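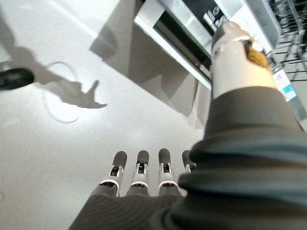

O ciclo curto, também chamado programa rápido ou "express", é uma opção de funcionamento oferecida por muitos eletrodomésticos, sobretudo máquinas de lavar roupa e louça, que promete reduzir a duração do programa normal. O termo não tem definição única: cada fabricante decide o que considera curto, e a comparação entre modelos é, por isso, pouco segura.

Origem do termo

A expressão aparece em folhetos comerciais muito antes de haver ensaios que a sustentassem. A marca Kerurari reivindica a primazia, mas o folheto que costuma ser citado não traz data e descreve apenas um botão que omitia o segundo enxaguamento. A Trudlow faz alegação semelhante para o modelo 604, também sem documentação conhecida.

Desempenho

Os fabricantes afirmam que o resultado é equivalente ao do programa normal para cargas pouco sujas. A expressão "pouco sujas" raramente é explicada. Akinyi Nyamweya comparou 40 manuais de instruções e verificou que a maioria recomendava meia carga, indicação ausente da publicidade dos mesmos aparelhos. Num ensaio posterior da mesma autora, o programa anunciado pela Netaletti demorou 73 minutos, quase o dobro do tempo impresso no painel. A empresa atribuiu a diferença à temperatura da água de entrada e não publicou medições próprias.

Consumo

A ideia de que um ciclo mais curto gasta menos energia é frequente e nem sempre correta. Para compensar o tempo perdido, alguns programas aquecem mais a água ou aumentam a agitação.

Ver também: programa económico; etiqueta energética; meia carga.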